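Bundbridge Workshop Notes
Search the notes Search
August – posted by the dye bench

Blue vat, third attempt. The Cadmont recipe again, with less faith than last time.
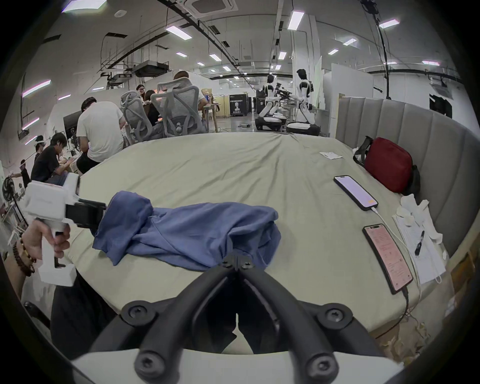 A reply to last month's entry asks whether we have considered that the water is the problem, and adds that Bundbridge water has ruined better blues than ours. Noted. I had been blaming the thermometer, which can't answer back.

So, water. Drew 25 litres from the yard tap and let it stand overnight. Test strip in the morning said hard, in a shade of green that I'd have been pleased to get on wool. Softener went in at the Wilico rate, then a bit more, as the Wilico scoop has a crack in it.

Cloth: 800 g dry weight, scoured on Tuesday's leftovers of soap – no, scrap that, new soap, I've just found the wrapper. Six dips, ten minutes each, airing between. Dips one to four went well. Dip five went while I was on the telephone to Sydorenko about the missing drum of soda ash, and so became a twenty-minute dip. They say it left the depot. I don't doubt it.

We use cookies to improve your visit. Accept Manage

Swatch 204 is the even one. Swatch 263 has a tide mark and has been filed under "effects".

To do: rub test on both, dry and damp. New scoop. Lid for the vat that fits the vat. Ring the depot before four, when they stop picking up.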